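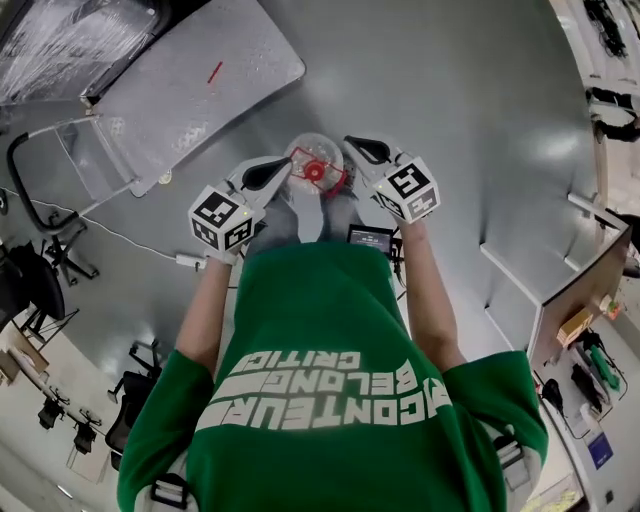
The slogan T-shirt has become the cheapest opinion you can buy, and I have started to doubt that anyone selling them holds one. Shops want the tone of a protest sign without the trouble of a protest. You get big white capitals on a green shirt, with BELONGS stacked on top of CRITICS, and you are left to work out who belongs to whom. It sounds like an argument. Try repeating it to a friend and see how far you get.

Emon, a label with a store in Abu Hammour, put out 12 slogan shirts in August. I read all of them on the rack. Four were about freedom, and the rest could have been pulled from a fortune cookie. The price tag was far clearer than anything on the chest.

Uro goes further and prints a short essay inside the collar, where it explains that the wearer is "joining a conversation." With whom? I wore one for a whole Monday and the only person who brought it up wanted to know if it shrank. It did.

Defenders say the words are just decoration, like stripes. Fine, but then drop the talk about courage and voice. Urnia sells plain shirts in 19 colors and makes no claims for any of them. I bought the gray.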